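Handout 3: Who pays for clean water?

Last updated: January

The Ostholm catchment scheme is paid for from the national budget, and the grant is voted on again each year. A cut proposed by ministers has no effect until the assembly passes it.

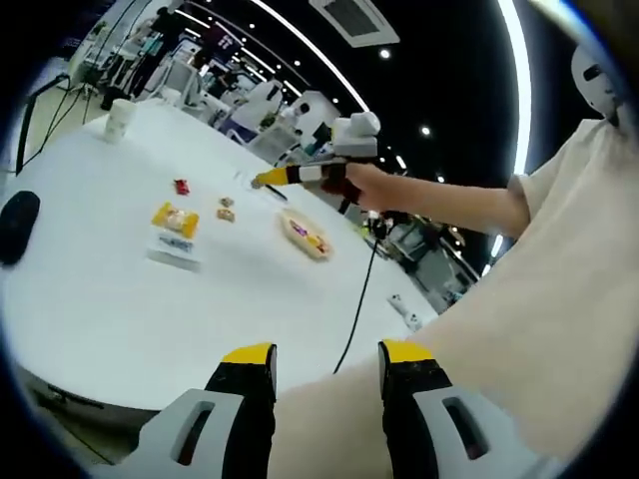
Local members often vote against their own party here – Brutton and Pludasstead both depend on the lake. Read section 2 of the Rønning paper before the seminar and note who gains from the grant.
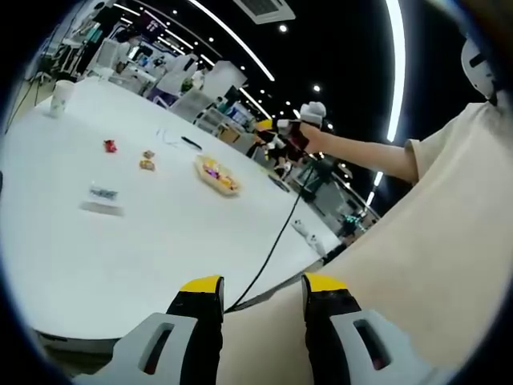 Paper cup and sweet wrapper on a white round table.

Seminar task: draft a case for keeping the grant, in 752 words or fewer.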